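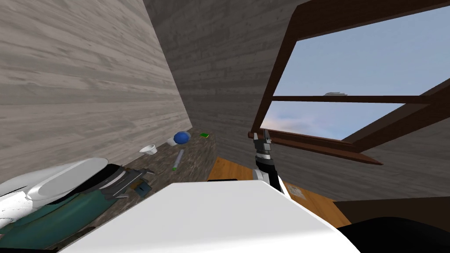 One reader in Gamelen asks if a robot will clear her kitchen counter before she retires. Maybe – depends on the counter, and on when she retires.

## Can it tidy a counter yet?

In simulation, sort of. A ball, a small bowl, a few odds and ends – doable. Real kitchens, slower. Lots of pauses.

## Why practice in simulation?

Cheap. We ran 2000 tries at one counter layout and broke nothing. Pernstead did 30 on a real one and needed new bowls.

## Two arms or one?

Two, if you can. One holds, one wipes. Most chores assume two hands and you dont notice till one is gone.

## What still goes wrong?

- thin flat things, hard to get a finger under
- round things that roll off
- anything wet
- bowls on thier side

## Shop floor any better?

Yes. Same part, same bin, same light all day. Okeke has 3 arms sorting fittings, more than 1000 pieces a shift. Move the bin and someone has to re-teach it.

## Laundry?

Towels OK. Fitted sheets no.

## Should I buy one now?

Not for chores. Markow rents by the month if you want to try – ask about the setup fee first. Next update in March.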